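Small Repairs, Small Kitchens: Getting Stains and Smells Out of Things You Already Own

I own 13 food containers and, on a good day, lids for most of them. If your cupboard is in the same shape, read on. If your cupboard is orderly, you may be on the wrong website.

Tomato sauce on plastic

The orange tint in a plastic tub is oil and pigment that have moved in and signed a lease. Dish soap alone gets the top layer. Wipe the tub out with a dry paper towel first, then wash it in warm water, then spread on a paste of baking soda and a little water and leave it overnight. Rinse. If it is still orange, set it on a sunny windowsill for a day or two. The sun does more than my elbow ever did.

What doesn't work, in my kitchen anyway: lemon halves, toothpaste, and wishing. The toothpaste left scratches and a minty lasagna.

Coffee rings in mugs

Put a spoonful of baking soda in the mug, add enough water to make mud, rub with a damp cloth. Two minutes. For a thermos you can't get your hand into, use a spoonful of baking soda and fill it up with hot water, lid off, until the water has gone cold. Leave the lid off. I mean it about the lid.

The rubber gasket comes out of most thermos lids if you work a blunt butter knife under it. You will not enjoy what's behind it. Soak it in white vinegar for half an hour and put it back the same way up. My old Duda has a gasket with a top and a bottom that look identical and are not, as my work bag can confirm.

Cutting boards

Onion smell: coarse salt, half a lemon, scrub with the cut side, rinse, stand the board on edge to dry. Flat on the counter it dries on one side only and turns into a rocking chair.

Oil a wood board when it starts to look thirsty. Food-grade mineral oil, a tablespoon or so, rubbed in with a rag and left overnight. Olive oil goes rancid – you'll find out in a week, and so will the cheese.

A 680 ml bottle of the mineral oil has lasted me so long that the label has worn off. I have written OIL on it in marker, and below that, NOT SALAD.

The burnt pan

Cover the black part with water, bring it to a simmer, turn off the heat and add two spoonfuls of baking soda. Go away for an hour. Scrape with a wooden spoon. Repeat if you were really not paying attention. Don't do this with bare aluminum, which goes dark and stays offended. I ruined a perfectly good Lemen saucepan that way and still use it for eggs. 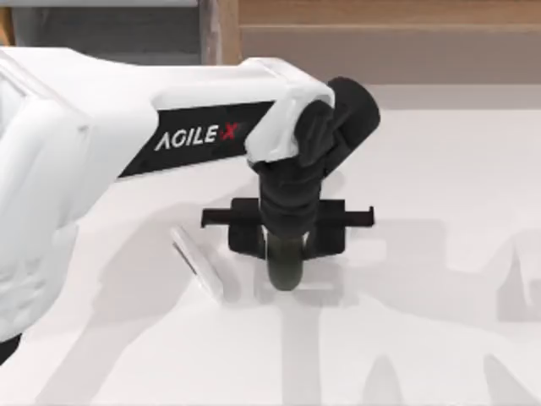

Hetmont, 2026-04-21

White surfaces are a lovely idea for people who don't eat beets. Mine is a laminate counter, and these are the things that have left it more or less white.

Beet, berry or turmeric: blot, don't wipe. Wiping turns a dot into a comet. Then a baking soda paste, ten minutes, damp cloth. Turmeric fades on its own if the spot gets daylight, so put the fruit bowl somewhere else for a while.

Marker or pen: rubbing alcohol on a cotton ball, a dab at a time. Try it in a corner first. The corner behind the toaster is ideal and has been through worse.

Sticky label glue: cooking oil, wait, scrape with an old plastic card, then dish soap to get rid of the oil. I use an expired Imow hardware store card, and it has earned more goodwill as a scraper than it ever did in points.

Leave the scouring powder under the sink. It takes off the stain and the shine together, and the dull patch catches every stain that comes after it. Same goes for the green side of the sponge.

Next up in May: oven racks, and whether the bathtub is ever really the answer.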